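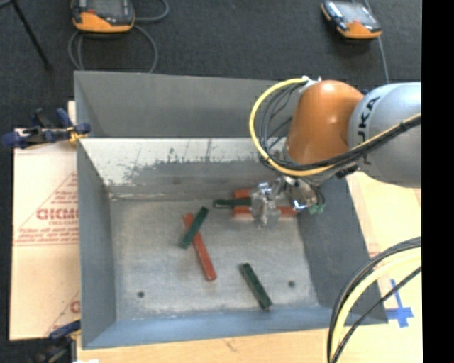
Home | Materials | Index | Contact

Last updated 2024-02-27 -- Reading time: 2 min

Sheet metal is metal formed into thin, flat pieces, usually by rolling. It can be cut, bent and punched, and is used for ducts, roofing, car bodies, trays and bins. Thicker stock is normally called plate.

Steel and aluminum are the most common choices. Thickness is often given as a gauge number, and for steel a higher number means a thinner sheet -- the same gauge can mean different thicknesses in different metals.

Bends are made on a brake. The inside radius depends on the metal and its temper; too tight a bend may crack the outer face. Cut edges are often hemmed or filed smooth.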